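Workshop notebook, 23 Jan 2022
Leather dye, water spotting, and whether the wax does anything

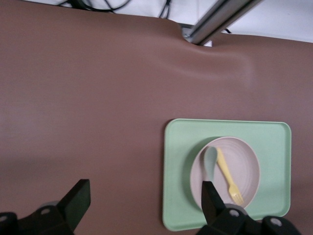 Dénes Vass reckons the spotting is all in the finish and I should stop blaming the dye. He has said so twice now, the second time in writing: "You're putting a hard wax over a dye that hasn't been rinsed or buffed, then acting surprised when colour lifts. Try it unwaxed and you'll get the same ring." Fair enough, so I tried it unwaxed. It isn't the same ring. It's a bigger ring with a softer edge, which helps neither of us.

Background for anyone picking this book up cold. We switched to the Muvance brown in April on the strength of a brochure and one sample belt. The claim was that it went on in a single coat, needed no resist, and wouldn't spot in light rain. I said at the time that a belt is a poor test. It gets worn under a coat half the year and the keeper hides the worst of it. Bags get rained on.

Since then we've had spotted bags come back, all from the later batch, and everyone has a theory. Arvo thinks it's tap water in the mixing. Katalin thinks it's the hides. Muvance thinks, unsurprisingly, that it's us.

What I did today

Cut strips from one shoulder so there's no arguing over hides. Same side, same distance from the spine as near as I could manage. Degreased with the usual, left overnight, dyed this morning before the heater came on properly. The shop was colder than I'd like. Noted in case it matters, though I doubt it.

Strip A: one coat, no finish.
Strip B: one coat, Itik wax, buffed by hand.
Strip C: two coats, Itik wax, buffed by hand.
Strip D: our old dye, one coat, Itik wax. Control, more or less.

Sanded the edges at 800 before dyeing so they'd take evenly. They didn't, but that's a separate complaint and I've made it before (see the page with the coffee on it).

Water from the dropper, one drop each end, left to dry on its own. No blotting. The brochure's own test has you blot after a few seconds, and I don't know a customer who walks about in the rain blotting.

Results so far

A spotted badly at both ends.
B spotted at one end only. The clean end is the one I buffed first, when I had more arm in me. Could mean something. Could also mean I'm lazy by the second half of a strip.
C looked fine until I rubbed it with a white rag, and then it gave up more colour than any of the others. So two coats just means more loose dye sitting on top waiting to come off on somebody's trousers.
D has a faint ring you have to hunt for under the lamp.

So the old dye beats the new one in my hands, on one shoulder, on a cold day. I'm not going to claim more than that. Hajnalka asked at lunch if I could write it up as a recommendation and I said no, four strips and a dropper isn't a recommendation.

The price question

Somebody will raise it, so here are the figures as I have them. Last order was $565 for the Muvance, delivered. The supplier's sheet says that quantity should do 1,862 straps at our width. I'd like to meet the person who got that many. It must assume a single coat, no waste in the tray, and no daubers, which soak up more than the leather does. I've started a tally on the inside cover so we can put our own number beside theirs by the time we reorder.

The old dye costs more by the bottle. By the finished piece I honestly can't tell, and neither can anyone who says they can, as we never wrote it down.

On the tap water theory

Arvo wants distilled for everything. I mixed a small pot both ways and can't see a difference in colour or in how it spreads. Haven't spot tested those yet. Our water is hard and the kettle is proof of that, so I'm not ruling it out. But we mixed the old dye from the same tap for years with no trouble, and I want that explained before we start hauling jugs in.

On the neatsfoot idea

Muammer Eren left a note on the bench suggesting a light oiling before the wax. His reasoning is that dry fibres drink the drop and oiled ones shed it. Possibly. My experience of oil under wax is that everything goes darker than you wanted and the wax never quite sets. Will do one strip to be polite. If it works I'll say so here, in ink.

Things I haven't controlled for, before Dénes lists them for me

The buffing. All by hand, all by me, getting worse as the morning went on.
Drop size. The dropper is old and so is its bulb.
Drying time before wax. Left them 3 hours, the label says overnight. But the label said one coat too.
Lamp. The ring on D may only show because I went looking for it.

To do

Repeat A and B with the full overnight dry. Get somebody else to buff, and don't tell them which strip is which.
Rag test on one of the returned bags, inside the flap where it won't show.
Ask Muvance if the later batch was made any differently. They'll say it wasn't. Ask anyway, and keep the email.
New dauber heads, the wool ones. The foam ones are shedding.
Oil strip for Muammer.
Find the lid for the big wax tin, it's skinning over.

Added later: looked at B again under daylight from the door. There is a ring at the clean end too, very faint. Crossing out what I said about the buffing, mostly.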